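4. Handling of Thin Plastic Bags in Household Tidying

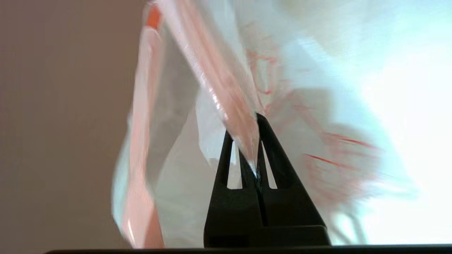 Among the chores that we selected for the study, the handling of empty plastic bags was the one that our human participants considered the easiest. None of them asked for an explanation of the task. A person takes the bag from the table, shakes it a little, folds it or presses it into a drawer, and continues with the next thing. For the machine, the same chore was the slowest of the whole set, and it is also the one where the behavior changed most from one attempt to the next. For this reason we treat it in a separate section.

4.1 Why the bag is difficult

Most of the planning methods used in Section 3 assume that the object has a shape which stays the same when it is lifted. A cup or a box fulfills this assumption well, and a towel fulfills it at least partly, as its weight pulls it down in a predictable way. A thin bag fulfills it very badly. It weighs almost nothing, so that the air moved by the arm is enough to change its form. It also lets light through, and the camera sees at the same time the front layer, the back layer and the things printed on both.

The depth sensor gave us little help with this material. On shiny film the measured surface has holes, and on transparent film the sensor often reports the wall or the table behind. We therefore decided to work only with the color image from the wrist camera for the last part of the approach. This decision has a cost — the controller does not know how far away the film is, and must find it by touch.

4.2 Grasping by a fold

The grasp that we recommend is a pinch on a small fold of the film, as shown in Figure 4. The two fingers are narrow at the top and close on a tuck of plastic, while the rest of the bag is free to move. We preferred this to a wide grasp over the handles. The handles are not always visible, and when the bag is crumpled even a person needs a moment to find them.

Figure 4. Pinch grasp on a fold of a crumpled plastic bag, seen from the wrist camera. The film is blurred by motion, and strong light on the right side removes most of the detail there.

The image also explains a practical problem of our detector. Printed marks on the film and real folds look similar when they are blurred, and a folded edge can be taken for a colored stripe, or a stripe for an edge. In the annotation work, Anastasia Galanis and Panagiotis Bakalis did not agree about the position of the edges in many images of this type. After a discussion we removed the label "edge" for moving film completely and kept only the label "grasp point," for which the agreement was much better.

4.3 Trials

We made 50 trials in the kitchen of the Welden test apartment. Each trial began with one crumpled bag on the work surface, dropped by hand from a low height, and ended when the bag was inside an open drawer or when the time limit was reached. Savvas Psarras reset the surface between trials and did not speak with the operator of the arm during the run. The grasp policy was trained with over 2000 demonstrations, which were recorded in the same apartment in February.

The bag was completely inside the drawer in 33 of the trials. In five of the others, the fingers closed on nothing and the arm carried out the rest of the motion without a bag. This kind of failure is not dangerous, but it is unpleasant for a user, who sees a machine working seriously with empty fingers. The remaining failures came mostly from the second half of the task: the bag was held correctly, but one part of it stayed outside the drawer and came out again together with the gripper.

Sensing the contact was harder than we expected. The force needed to hold thin film is near the noise level of our finger sensors, so the controller could not say with confidence if a fold was present between the fingers. A simple check with the camera after lifting gave better results, although it adds a pause to each attempt. Apostolos Tzavaras proposed to use softer finger pads from the Prorell kit, and a short test was promising, but the pads became dirty quickly and we do not report the results here.

4.4 Can the chore be given to a machine?

Our answer for this chore is a careful no. A household which needs one bag in three to be stored again by hand does not save much work. The situation is different in a shop, where the bags come flat and from one supplier. In the packing area of the Distside store, Lambros Drakos observed that the staff open the bags on a metal holder, always in the same direction. With such a holder, the robot does not need to understand a crumpled bag, and we think that the existing pinch grasp would already be useful there.

For the home, we see more value in improving the release than the grasp. A person pushes the bag with the flat hand and keeps the hand there for a moment before taking it back. Our gripper has no flat surface of this kind, and the next version of the Lambrakis controller will try the motion with the closed fingers turned to the side.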